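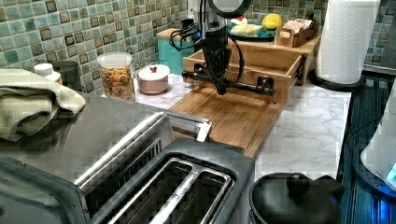 I have wanted to write about kitchen counters for a long time, and my editor finally said yes in October. People write a lot about cabinets and stoves, but the counter is where most of us live with our small decisions. Do you leave the toaster out or put it away after breakfast? Do you buy one more jar? Colored pasta in a clear canister is food and decoration at the same time, and I think this is why so many families keep it near the wall and cook the plain one from the bag. A pink pot with a red knob on the lid has the same kind of luck. It could hold salt or hairpins, and it would still get a good place.

When I moved to Medine, my kitchen had a counter so short that the cutting board covered it from end to end. I learned there to think in layers. The lowest layer is the board, which should be always ready. The second layer is the machines that you use every day, and I mean every day. The third is what I call the upstairs, the top of any box or shelf that stands on the counter.
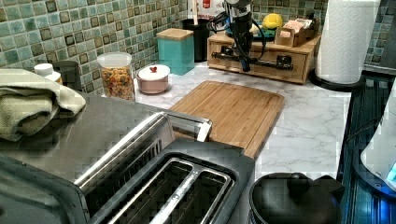

The upstairs is the difficult one. A low wooden organizer with a drawer gives you two places in the space of one, and for a week you feel very clever. Then the top begins to collect. Tea packets are fine in a small box, because they stand up and you can see them. But next to them comes a plate, and on the plate comes something that has no other home, and in my house it stays there until spring.

I asked Paraschiva Dinu, who repairs old kitchens on Gerier Street, how she decides what may stay. She takes everything off, wipes the surface and brings back only 7 things on the first day. Her customers can add up to 8 more in the following month, if they miss them. Most of them stop at 5. She is strict about the side near the sink, too.
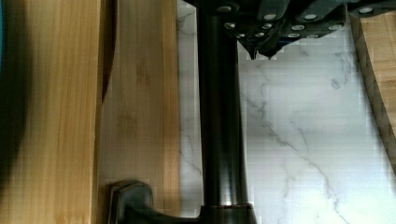
Boards kept upright against the wall by the faucet look beautiful, and I do it myself, but wood likes air on both sides. Paraschiva moves hers a hand's width away from the water and turns them once a week. She oils them when the grain begins to look thirsty. I liked this word and I have used it since then about many things.

About drawers I have a stronger opinion. A small drawer on the counter should have one job. Mine had string, batteries, a candle and the warranty of a mixer that I gave to my cousin. Now it has only tea spoons and I can open it with my elbow.
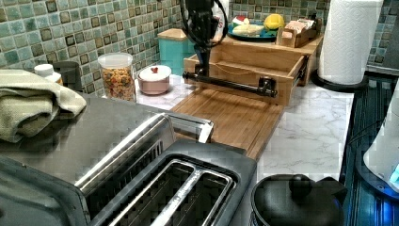

Dimaculangan does not agree with me at all, and wrote to say that a counter drawer with one job is a drawer wasted, that the string and the candle were exactly right where they were, and that I would regret it the first evening the lights went out. I have put the candle back. The batteries are still in the hall.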